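Gestión de infraestructuras sanitarias
Tema 4. Trasladar un hospital sin dejar de atender
Apuntes de clase

¡Entramos en uno de los temas más bonitos del curso! Hasta ahora hemos hablado de edificios y presupuestos; hoy toca la pregunta que lo pone todo a prueba: qué pasa con los pacientes mientras el hospital cambia de sitio.

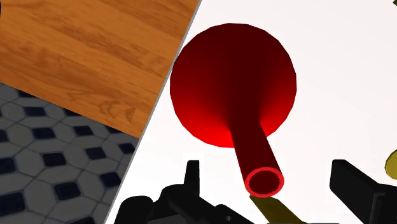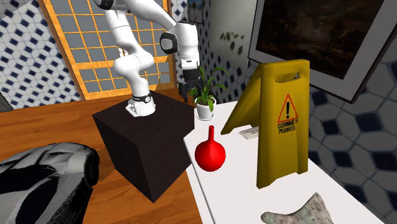 4.1. Por qué un traslado es un problema clínico

Un hospital en funcionamiento no se vacía como una oficina. Hay partos, urgencias, diálisis programadas, y todo eso sigue ocurriendo el día de la mudanza. Por eso el plan lo dirige un equipo mixto, con enfermería sentada a la mesa desde la primera reunión (insisto mucho en esto, ya lo sabéis).

4.2. El caso Rindale

Trabajaremos con el hospital comarcal de Rindale, que tenía 80 camas y pasó a una sede provisional en Eltora durante las obras. El inventario previo recogió 3,422 equipos y muebles clínicos, cada uno con su etiqueta de destino. ¡Es una lectura estupenda! Fijaos en tres decisiones:

– Se redujo la actividad quirúrgica programada durante los 16 días anteriores, con lo que la ocupación bajó de forma gradual.
– Las urgencias funcionaron en paralelo en las dos sedes hasta que salió el último paciente ingresado.
– La farmacia se trasladó antes que las plantas, con un depósito mínimo en el edificio antiguo.

El traslado de pacientes duró más de 18 horas. Parece mucho, pero el calendario dejaba huecos entre ambulancias, y esos huecos absorbieron casi todos los retrasos de la mañana.

4.3. La sede provisional

Provisional quiere decir a menudo varios años, y conviene planificarla con esa idea en la cabeza. En Eltora se adaptó un edificio administrativo: puertas ensanchadas, gases medicinales, un segundo ascensor montacamas. Lo que se quedó corto fue la sala de espera de consultas – un error clásico, porque se calculó por número de consultas y no se contó a los acompañantes.

Comparadlo con Clellitz, donde se optó por módulos prefabricados junto a la obra. Más ruido y más polvo, sí, pero el laboratorio no tuvo que moverse.

4.4. Para la próxima sesión

Leed el plan de evacuación del centro de Innes (carpeta del tema) y traed un esquema de una página con el orden en que trasladaríais los servicios. No hay una única respuesta buena, así que arriesgad un poco y venid con ganas de discutirlo.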